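The Sweater Purge

Every June I decide I am a person who owns fewer clothes. By evening I am a person who owns the same clothes, in piles.

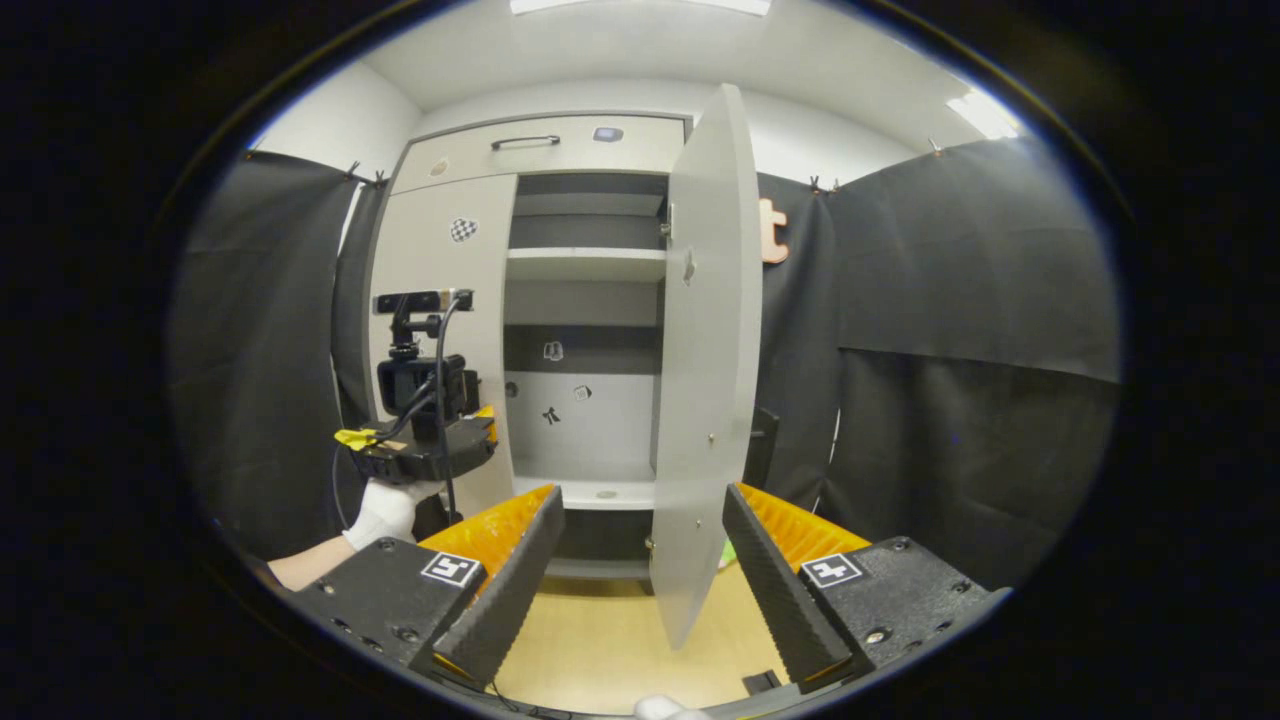
My friend Hertta has a system. Anything you haven't worn in two years goes, no appeals. She got rid of 70 things last spring and has bought most of them back since, in slightly better colors.

I managed 9. Four were socks, and I'm counting those separately. The green cardigan stays – it itches, it has never fit, and it cost me $286 at a weak moment in my thirties. I intend to be buried in it.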